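Tiempo de lectura: 2 min

Incidencia 701: el programa de facturas Tenley no imprime bien los albaranes

Hola otra vez, soy Märta Nordin, la del pedido de junio. Os cuento todo seguido, que por teléfono me lío y luego se me olvida la mitad.

Desde que actualicé Tenley, los albaranes me salen girados 90 grados y con la última columna comida (¡la del precio, claro, la única que mira todo el mundo!). Las facturas salen perfectas. Los presupuestos también. Son solo los albaranes, y solo en la impresora Grilness del mostrador.

Lo que llevo probado:

9:10. Apagar y encender la impresora. Igual.

9:25. Borrar la cola de impresión, que tenía un trabajo atascado, el 294. Desapareció de la lista y me hice ilusiones, pero el siguiente albarán salió torcido también.

10:05. Reinstalar el controlador desde la web. Me pidió reiniciar 2 veces y entretanto se me juntaron los clientes en la puerta. Sin cambios.

11:40. Guardar el albarán como PDF y abrirlo aparte. ¡Sale derecho y con todas sus columnas! Así que la plantilla está bien, digo yo, y lo que falla viene después.

12:15. Imprimir ese mismo PDF en la Grilness. Perfecto. Ya no entiendo nada.

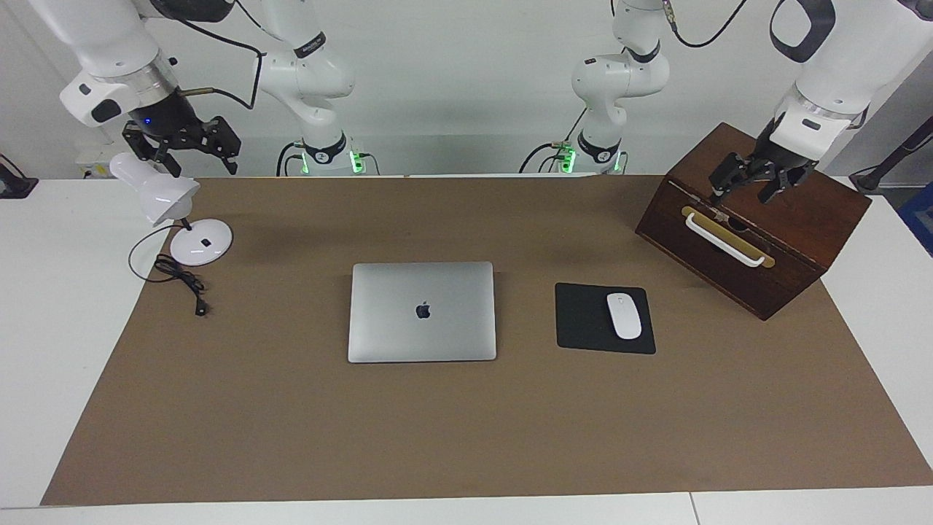
Por la tarde me acordé de que en Uvstead, donde trabajaba antes, nos pasó algo parecido y era el tamaño de papel. Pues me metí en Ajustes, Documentos, Albaranes, y resulta que la actualización me había puesto «Etiqueta continua» como formato. Lo cambié a A4 vertical, guardé, y el primero salió bien, con su precio y todo. Qué alegría más tonta.

Pero he cerrado el programa, lo he vuelto a abrir y otra vez «Etiqueta continua». O sea que no me guarda el cambio. De momento lo corrijo a mano cada mañana y voy tirando, pero si me decís dónde se queda fijo os lo agradezco muchísimo. Dejo la incidencia abierta. Estoy en la tienda hasta las 19:30.

Incidencias relacionadas
- Tenley no recuerda la impresora predeterminada
- Márgenes cortados al imprimir presupuestos
- Importar clientes desde Seol: caracteres raros en las eñes
- Grilness: trabajo atascado en la cola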